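Unit 3: Movement joints and surface breaks in tiled assemblies
Instructor: Ravindra Saxena
Reading: Nghiêm, chapter 3, and the Drusness house drawings (handed out last week)

3.1 Why tile fields move

A tile field is a stiff, thin skin bonded to a backing that changes size. The backing may be gypsum board, cement board, plaster or concrete block, and each responds differently to heat and moisture. Fired tile changes very little. The difference is taken up as shear in the adhesive bed. When shear exceeds bond strength, tiles come loose, usually in groups, and the first sign is a hollow sound when the surface is tapped.

Grout doesn't relieve this stress. Cement grout is brittle and cracks at the weakest line, most often where two planes meet. Students regularly call these cracks a grout fault. In most cases they are a detailing fault.

3.2 Change of plane

At every inside corner, and wherever tile meets a different material, the joint is left free of grout and adhesive and filled with flexible sealant. The sealant should bond to two faces only. If it also bonds to the back of the joint it can't stretch, and it tears.
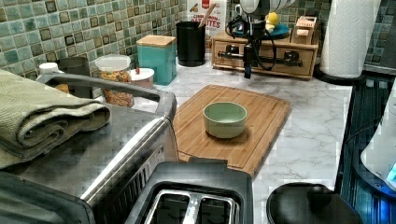
Small-format tile behaves differently from large-format tile because the share of grout in the surface is much higher. Many narrow joints spread small movements, but they also let in more water, and the bed behind must tolerate it. Mosaic sheets bring a second problem: sheet edges can show as wider lines once the wall is lit from the side. A mixed color field, such as small squares in sea green, teal and pale gray-green with a few brown-edged accents, hides sheet lines better than a single flat color. Where a field of that kind stands behind a counter, the meeting line is still a change of material and gets sealant. Color variation does nothing for movement.

3.3 Worked case: Nivholm bathhouse

Wall length 16 m, block backing, no intermediate joints. Loose tile was reported in July along the sun side. Benedikt Eder's survey found failure concentrated near mid-length, with the corners grouted solid. The repair added vertical joints at 3 m spacing and cut out the corners. Compare this with Flurina Gisler's proposal, which kept the original layout and changed only the adhesive - be ready to argue for one or the other.

3.4 For next session

Sketch the corner detail at full size. Mark the bond faces.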